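Home | Bedroom | Kitchen | Laundry | Reviews | Contact

The Sallwood upholstered bed, one winter on

By Efthymia Kouris
Thu 7 January

212 shares | 18 comments

I have promised this review to several readers since the autumn, and I wanted to sleep in the bed for a proper length of time before I wrote it. English is my third language, so please forgive me if I call some part of the bed by a wrong name. My husband says the long pieces at the side are "rails". I will call them rails.

The bed is the Sallwood in queen size, with the tall headboard. We bought it from Casmont, the furniture shop, and paid 3,603 dollars for the bed and mattress together, delivery included. It is the most expensive thing in our apartment after the fridge and the piano. Before it we had a metal bed from a student sale, and each time one of us turned over, the other one woke up.

Delivery was on the day they promised, which surprised me. Two men brought the boxes up the stairs, but they did not assemble it, and on the order page this was not so clear. We did it ourselves in one evening. The instructions are mostly drawings. At step four the drawing shows the left rail upside down, and we lost a good half hour there. If you are building one, look for the small metal plate and keep it on the inner side.

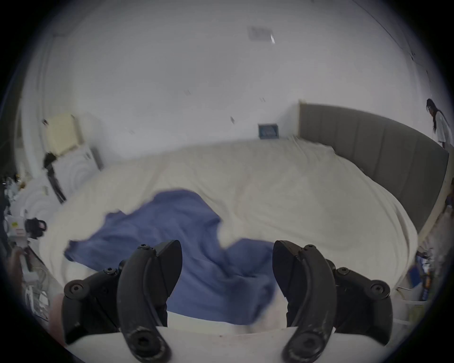 The headboard is the reason I chose this model and I am still happy with it. In the shop I leaned against three others, and they were either too low for my neck or had buttons which pressed into my back. The Sallwood has no buttons. I sit up in bed every evening to read, and the padding has stayed firm where I lean. The vertical channels make the grey fabric look less heavy than a flat panel would, and in a room with white walls I think this is important, because a big plain block of grey can feel like an office. The seams between the channels do collect dust. I go along them with the narrow brush of the vacuum every second week, and if I forget, I can see the line.

The colour was a worry for me. On the website it is called "stone" and it looked nearly beige on my screen. At home it is a true grey, without any brown. With our cream-white duvet it is calm and pleasant, even on the mornings when I don't straighten anything. I had planned to buy darker bedding and now I will not.

My complaints are two. First, the rails are wide on the top and have quite hard corners under the fabric. I hit my shin many times in the first weeks. My friend Nana Zakaria has the same bed in a double size and she has the same bruise. Second, the slats came with thin plastic holders, and one cracked in the first month. Casmont sent me a packet of new ones without asking for a photo, so I give them a good mark for service. But for this price the holders should be stronger.

I also looked at the Urngate bed, which costs 178 dollars less and has drawers below. If you have a small home, perhaps the drawers are worth more to you than the headboard. I tried to open them in the shop and they moved heavily over the carpet, so I left it.

Would I buy the Sallwood again? Yes, but I would ask for the price of assembly before I paid, and I would put a soft rug on my side from the first day.

Comfort: very good
Assembly: fair
Cleaning: good, if you have the narrow brush
Value: good

18 comments | Share | Print | Next review: Marty bedside lamp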